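The Robot Was the Cheap Part

I had a number in my head when we started, and I'd like to say it was a smart number. It was the price of two arms, plus shipping, plus a bit extra for whatever I'd forgotten. Florian Hauser, who runs the packing floor with me at Kustberg, looked at it and laughed for longer than I thought was polite.

We make small molded parts (knobs, caps, feet for furniture, that sort of thing), and for years the sorting at the end of the line has been done by hand by people who would much prefer to be doing something else. I'd wanted a two-armed setup for ages. One arm to pick, the other to hold the part or turn it around, both of them over one table. In January the owners finally said yes, go and price it, and I ran off to my desk like a kid with a toy catalog.

The arms were easy. You ask, you get a quote, you wince, you ask somebody else. We had three suppliers talking to us, and the one we liked best was Bachmann, mostly because their sales engineer, Annelies Zürcher, kept trying to talk me out of things. I wanted the longer reach. She asked me to tape the table out on the floor and stand at each end with a broomstick. I did it, feeling ridiculous, and we went for the shorter one and a smaller table to go with it.

But then the list began to grow! Grippers are priced separately, and so are the fingers that go on the grippers, and you will want spare fingers. You need a frame stiff enough that it won't shiver when two arms stop at once. You need brackets, clamps, power, a stop button within reach of anyone standing nearby, and somebody to sign off on the whole thing before a person is allowed to work next to it. Floor marking was on there too, and I'd never in my life budgeted for a yellow line.

And cables. Oh, the cables. I'd put them down as a single line in the spreadsheet, with 60 dollars next to it, and I can still hear Florian. What you're paying for is the length, the connectors, the ties and sleeves, and above all the afternoons somebody spends working out where it all goes. An arm that swings through its whole range needs slack, and slack wants to be exactly where the arm is going. My advice is to price the cabling as a job with hours attached, then add a day.

Before signing anything I drove out to Itham to see Gebhard Wieser, whose shop put in a similar cell a while before we got started. He'd offered to show me his invoices, and he meant it, the whole folder, with coffee stains on it. There were 37 separate purchases in there after the main order. Most were tiny. A box of screws, a replacement bracket, a roll of table covering because the first one had been shiny and threw glare at the cameras. That last one went straight onto my list, and we ordered a matte covering from day one.

"Buy the boring stuff twice," Gebhard told me on the way out to the car, "and the fancy stuff once."

I've repeated that to everyone who'll listen. It changed how I split the money. My first plan put nearly everything into hardware and left the scraps for setup. The second plan held back a proper chunk for getting the thing to do useful work, and for the weeks in which it wouldn't be. Elfriede Hubmann, who keeps our books and has never once been fooled by a spreadsheet of mine, made me write those weeks in as a cost. We logged 261 hours of staff time between delivery and the first shift we'd call normal. I'd guessed at far fewer, and if she hadn't pushed I'd have been back in front of the owners with my hat in my hand.

Test parts were another surprise. You'd think a company that makes small plastic parts would have plenty, and we do, but the ones you practice on get dropped and scuffed and squeezed, and you can't sell them afterward. We set aside 387 pieces and booked them as scrap right from the start. It made everyone calmer. The operators stopped flinching each time something bounced off the table, and we got on with it.

As for the work itself, it's slow to watch at first, and I could still watch it all day. A lot of it is one gripper holding one little thing while the other hangs back out of the way, and you stand there with your coffee willing it along.

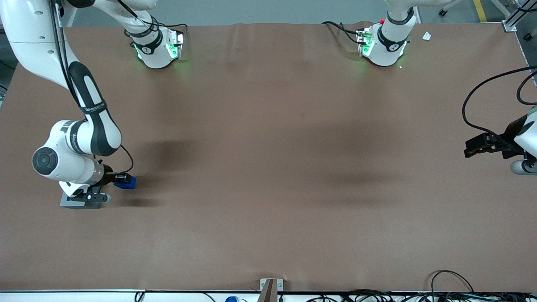
What I'd put in the budget next time

Start with the table. I mean it — decide the size of the work surface and what has to happen on it before you ask anyone for a price on an arm. We did it backward and had to redo two quotes.

Ask every supplier for the price of a working cell, in writing, and then ask what's missing from it. Annelies answered that one in a long email. Another supplier answered in one line, and we didn't call them back.

Get the people who'll run it into the room early, too. Balthasar Schwaiger has been on our line longer than I've been at the company, and he spotted in a minute that the drawing left him no way to reach the back of the table without climbing. Moving a frame on paper costs nothing. Moving it after it's bolted down is a weekend and a very grumpy crew.

Keep a little cash loose for the first few months. We spent most of ours on finger pads and a second set of clamps, and there's a gripper order going in to Gullton next week for a part shape we swore we'd never need to handle. Elfriede has already asked me which line it's coming out of.

Contact the editors | Copyright, all rights reserved | Back to top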